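About Nollora Cooking School

Nollora started in January with one borrowed kitchen, a secondhand stove and a stack of soup recipes. We teach everyday home cooking in the middle of Clutdale, and we love it more every season!

Our founder, Angharad Mathias, spent years cooking in school cafeterias before she opened the doors. She still teaches the Monday beginners' class herself (chopping, stock, a proper omelet) and she still gets excited when somebody flips their first one.
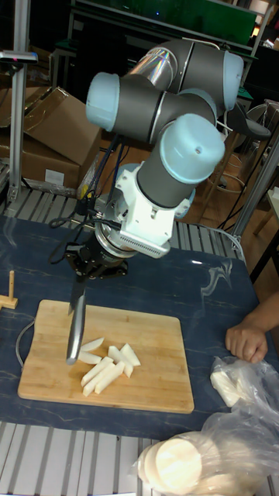
Classes are small, never more than 10 people, and each one runs for three hours with a sit-down meal at the end. Bring an apron if you have one you like. We have plenty of spares, plus tea, coffee and a shelf of cookbooks you're welcome to borrow.

Most of our vegetables come from the Isaksson farm up the valley, so the menu moves with whatever they're picking. Leeks and cabbage for now, then peas, then more zucchini than any of us can handle – send us your recipes, please!

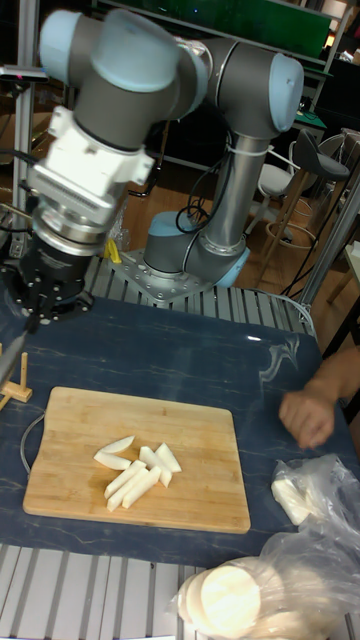 We also run two evening courses, one on bread and one on cooking for a crowd. The bread course fills up fast, but there's a waiting list and we do call people from it.

You'll find us at 1439 Stolus Street, up the stairs and through the green door. Come by and say hello.

Page updated 2022-03-07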